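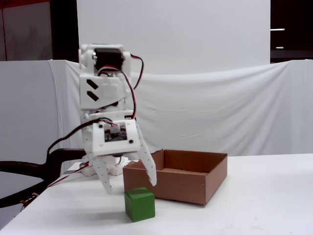

Fig. 1. Gripper fingers and a green cube.

Writing Clear Instructions – Notes for Week 2
Instructor: Stela Tănase

Welcome back, everybody! I loved reading your recipes and your directions to the bus station, even the ones that would have left me standing in a field somewhere outside Runddale. This week we slow down and look at the single step, the small numbered line that asks a reader to do one thing and then stop.

Start each step with a verb. "Fold the letter" is friendlier than "The letter should now be folded," and it's shorter too. If a step has an "and" in it, read it aloud and see whether you run out of breath – you may have two steps there.
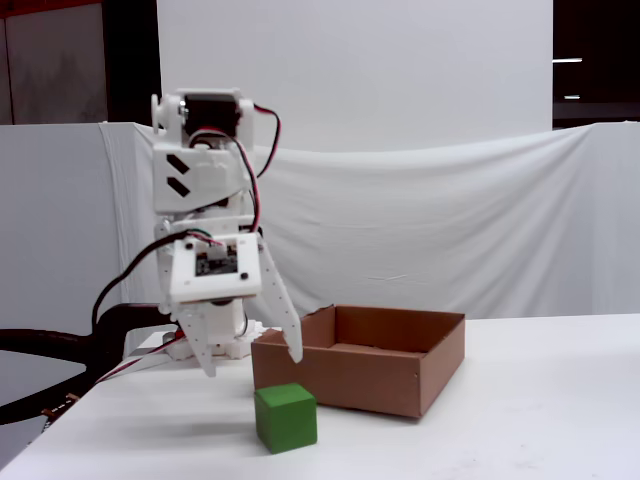
Fig. 2. White arm on a white tabletop.

Next, warnings. Put them before the step they belong to, please! Zaid Twal brought in a bread recipe last term that mentioned the hot pan one line after telling us to pick it up, and I still think of it whenever I bake.
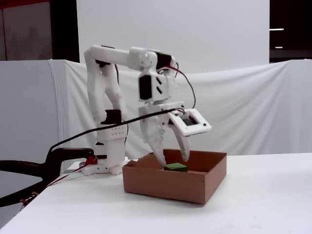
Fig. 3. Green block in an open cardboard box.

For homework, pick a chore you know by heart (making a bed, wrapping a present, watering a fussy fern) and write it up in up to 50 words. Trade with a partner and follow each other's pages exactly as written, with no helpful guessing. Mark every spot where you had to pause, and bring both copies to class.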